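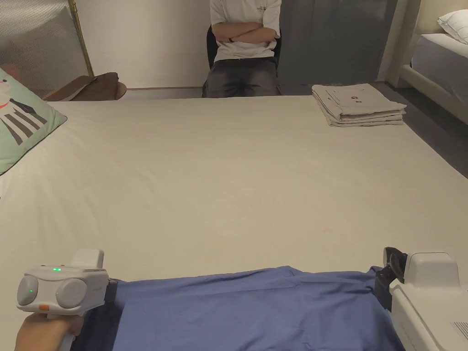
Fixing the clocks in Trotach

Saturday, March 7, 2026

Print | E-mail

I spent most of this week on time alignment again. Trotach is the tool we use to turn folding recordings into training episodes, and for a long time it trusted whatever timestamps it was given. The head camera had its clock, each gripper had its own, and the loader matched frames by nearest time. With rigid objects you can get away with that. With a T-shirt the policy learns to close the fingers slightly before the cloth is between them, and you get a robot that pinches the sheet.

The old loader applied one fixed offset per device, measured once at the start of a session. I plotted the offset over a full session and it wandered. By the end the left gripper was 21 ms away from where it began. The right one moved less and in the other direction, so the error between the two hands was bigger than either error alone.

The new version estimates the offset per episode. It takes the finger opening from the gripper's encoder and compares it to the opening we measure in the gripper's own camera, then slides one against the other until they agree. That ties the encoder to the gripper video. For the head camera I use wrist motion. The hand tracker gives a speed curve for each gripper, the gripper's pose estimate gives another, and they get matched the same way. If the match has two peaks of nearly the same height, the episode goes into a review folder and a person looks at it.
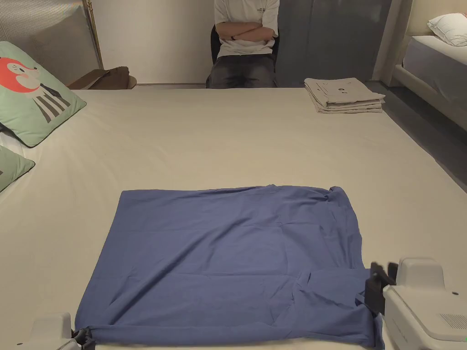 The second half of the work was labels. We cut every fold into stages: reach, grasp, stretch, lay down, release. Abhishek Goel wrote the first segmenter and it only looked at finger opening, so a grasp was any time the fingers closed. Half of flattening a shirt is regrasping, though. People close on a corner, don't like what they got, let go and take it again a bit further in. The old segmenter called each of those a new fold step, and Furau, our planner, dutifully planned for them. We had rollouts where the arm grabbed and dropped the same hem over and over.

I changed it so a grasp only counts if the cloth mask moves with the fingers afterward. The mask comes from the head camera. It's easy enough when the shirt is blue and the sheet is off-white, and a lot worse with pale shirts. I tried using the gripper cameras for the mask too and gave up on that. When the fingers are holding a bunch of fabric, there is too little cloth edge left to follow, and the lens bends everything toward the borders.
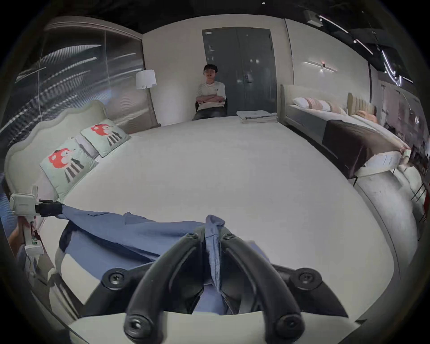
Lens correction was its own problem. The wide lenses on the grippers were calibrated with a standard pinhole model plus distortion terms, which fit the center fine and was bad past the middle. I switched to a fisheye model and redid the calibration with 300 board images per camera, making sure plenty of them had the board in the corners. That cost me a day. The pose estimates got noticeably steadier near walls and furniture, where most of the trackable features sit. A plain bedsheet gives a tracker almost nothing to hold on to.

Lalit Awasthi asked whether we should crop out the background before training so the policy doesn't latch onto it. I left it in for now. We need those features for pose, and I'd like one input format for both jobs. The crop could be a flag later.

I reran everything on the Prarnine set, 460 episodes. The new loader sent 29 to review. Most of those were recordings with long pauses, where neither curve moves enough to match. A few were real dropped frames that the old loader had quietly papered over.

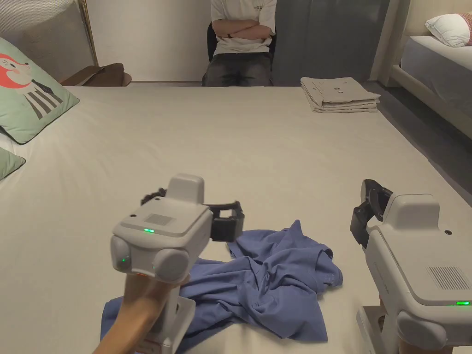 Blue T-shirt in a heap under the left gripper, with the right gripper open beside it.

Crumpled starts are where I'd still like better labels. There's no agreed first corner, and two people will begin in different places. I have a branch that labels the state by how much sheet the shirt covers and leaves the corner choice alone. It's slow and the tests don't pass yet.

If you pull the current version, delete your cached offsets first. The file format is the same, so the loader will read the old ones without complaining.

Print | E-mail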